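Nov 27, 2024 — Pramthorpe bench, hand-held gripper

Right, writing this down before I forget which order it all went in. The jaw encoder on the Mondberg hand-held dropped out again this afternoon, and this time I lost a whole batch: 94 pick-ups where the width reading just sits at 65 mm from start to finish, whatever the fingers were doing. The video is fine, which is why I didn't spot it until I plotted the widths over tea. Very annoying!

What I know so far

The Vass logger never complained. It keeps repeating the last good value and stamps it as new, so the file looks perfectly healthy (same thing bit us in February, and I'm fairly sure I promised to fix it then). If I wiggle the cable where it goes into the handle, the reading comes back for a bit and then freezes again. New cable on, 268 open-and-close cycles, no freeze. I'm calling it the cable, with a question mark.

While I had it on the bench I looked over the pads too. The right-hand one is going fuzzy along its top rim and at the lower corner — not the cause of any of this, but I don't want loose fibres getting into anything. Both still grip well enough on the leather pouch with the cat on it, so I've left them for now.

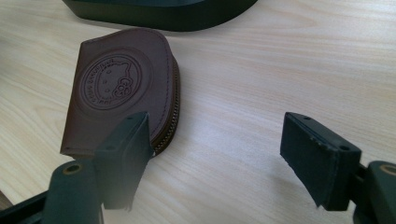 To do

Make the logger stop dead if the width hasn't changed in 400 samples while recording.
Order two spare cables from Pleltus.
New pads, both sides.
Mark today's batch as bad and redo it, pouch first.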